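Report of the members' visit to the Skitbridge handling laboratory

In April a party from the Bakeck Packing and Distribution Association visited the robotics laboratory at Skitbridge during its annual open day. The visit was arranged by Muthoni Mutiso, who looks after member training, and was hosted by Shigeru Yagi, head of the handling group. The report is provided for members who were unable to attend.

The party was received at 10 a.m. in the Pearce Building and given a short introduction to the history of the site. The laboratory moved to its present premises from a smaller unit at Janmont and now occupies the whole of the ground floor. Mr Yagi explained that the group works on the sorting and placing of mixed grocery goods, a task which most of our members still carry out by hand. Its interest lies in small orders, where the goods change from one tray to the next and a fixed machine is of little use.

Members were then taken to the benches in two groups. The bench which drew the most questions was given over to two-armed work. A pair of black arms is mounted on opposite sides of a wooden table, within a black metal frame, and the goods used are of the sort found in any corner shop: snack bags, green cans and jars with yellow lids. White dishes and a plastic tray are set out among them. The arms are first guided through a task by a trained operator and the movements are recorded. A control program is later prepared from those recordings and tried on the same table.

Mr Yagi stated that 2506 recordings had been made on this bench since the work began, of which 1372 had been accepted for use. The remainder were set aside, most often because an item had been dropped or an arm had been stopped early. Several members remarked that the proportion set aside was higher than they had expected. In reply, Mr Yagi said that the group preferred to be strict at this stage, and that the rejected recordings were kept and reviewed at the end of each month.

Ms Mutiso asked how the arms coped with soft packaging. Members were told that bags remain harder to handle than cans or jars, as their shape changes when they are gripped and a bag lying flat gives the fingers very little to hold. Work on this point is continuing. A further question concerned speed. The laboratory does not at present measure its results against a manual packing line and did not wish to offer a figure.

Each test of a new program consists of 100 attempts, with the goods moved to fresh positions between them. Members who wished to do so were invited to choose the positions for a few attempts themselves, and this part of the morning ran well over its allotted time. The planned talk on maintenance costs was shortened as a result. Mr Yagi has kindly agreed to send his notes, which will be passed on to those who attended.

After lunch there was a general discussion on training and safety. It was noted that the arms on show are light and slow in comparison with those used on a factory floor, and that the guarding needed in a member's own premises would have to be considered separately. Two members have asked to be put in touch with the laboratory about supplying sample goods - enquiries of this kind should be sent to Ms Mutiso in the first instance.

The Association thanks Mr Yagi and his colleagues for their time and hospitality.

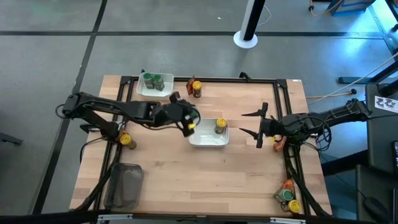 The two-armed bench at Skitbridge, with jars, cans and snack bags on the table.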